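Padum River Trips Adds Walk-On Cabins for August, and I Get to Tell You About It

Jan 9, 2026 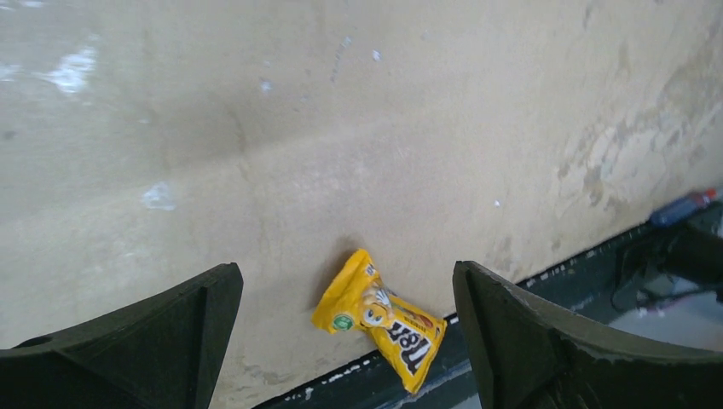 Calum Gourlay wrote to us last fall that he'd take a slow boat over a fast train any day, if only somebody would let him get off when he felt like it. I've had his letter taped above my desk ever since, and today I can finally answer it. Calum, you can get off when you feel like it!

Starting in August, our riverboat the Halász will sail with walk-on cabins. You buy a pass, you board at any of our 4 landings, you stay as many nights as you like within the life of the pass, and you hop off wherever the mood takes you. Then you catch us again when we come back around. I've wanted to do this since I started Padum River Trips with one secondhand boat and a coffee machine that leaked (it still leaks, and it's still on board).

A bit about the boat, for those who haven't met her. The Halász carries 100 passengers when she's full, and we're setting aside 50 of those berths for walk-on guests. The rest stay as regular bookings, so if you love having every night planned out from the first breakfast to the last, please don't worry, your trip is exactly the same as before. Same cabins, same crew, same long lunches on the top deck.

Walk-on guests get a bed, breakfast and supper, and a locker on shore at the Costell and Akik landings so you don't have to haul your big suitcase up the hill. I packed far too much on my own test run and was very glad of that locker. Costell is the stop for people who like markets and noise. Akik is tiny, with one good bakery and a footpath along the water, and I could happily lose a couple of days there with a paperback.

Yasuo Ishida runs our galley and has been rewriting the menus so that somebody who boards halfway through the week doesn't get the same fish stew twice. "I asked for one more fridge and they gave me two," he told me, "so now I have no excuses." His dumplings are back, by the way. People kept asking!

Passes come in two lengths, one week and two weeks, and both go on sale today through our office and through travel agents who already sell our regular trips. Kids are welcome, and so are bikes, though please tell us ahead of time about the bikes. Dogs I'm still working on. The captain and I don't see eye to eye there yet.

Cabin tours for reporters and travel agents can be set up with me directly at the Padum River Trips office, and I'm always glad to talk boats. Call in the morning if you can, as I'm usually down at the dock after lunch.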